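How to Pack Mugs and Glasses in a Plastic Bin

Cardboard boxes work fine for most of a kitchen, but for mugs I use a plastic bin. It doesn't sag when you lift it, it can sit in a damp garage, and you can wash it out and use it again on the next move.

What you need

A plastic bin with straight sides, deep enough for two layers of mugs
Plain packing paper or clean newsprint
A thick mat, a folded bath towel or a dish drying mat
Two dish towels
Painter's tape and a marker

Step 1. Set up the table

Clear a table and wipe it down. Lay the mat on it and put the bin at the back of the mat, so there is still some padding in front of you. Leave bare table on both sides. One side is for mugs waiting to be wrapped and the other is for your stack of paper. If you are right-handed, you will probably want the mugs on the right.

Wash the mugs the night before and leave them out. A mug that gets wrapped damp will smell by the time you unpack it.

Step 2. Try the bin before you wrap

Put a few unwrapped mugs in the bin to see how they fit. Hold each one upright by the body and keep the handle turned in toward the middle of the bin. Handles that face the wall take the knocks when the bin gets bumped. Bring the mug in over the rim and lower it straight down.
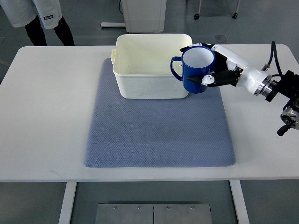 Once you know how many fit across the bottom, take them out again. Expect to lose a little room to the paper. My own bin holds 9 wrapped mugs in a layer if I leave out the tall ones.

Step 3. Pad the bottom

Crumple enough paper to cover the floor of the bin about two inches deep and press it down with your hand. If you can feel the plastic, add more.

Step 4. Wrap

Push a loose ball of paper inside the mug. Set the mug on the corner of a sheet, roll it once, fold the sides in over the handle, and keep rolling. Use a second sheet for anything thin. Glasses always get two.

Step 5. Load

Heavy mugs go on the bottom. Stuff paper into the gaps as you go. Lay a dish towel over the first layer, load the second, and finish with the other towel. Close the lid and rock the bin gently. If anything shifts or clinks, open it up and add paper.

Label two sides and the lid with tape. Write the room as well as the contents.

Do not stack anything heavier than linens on top.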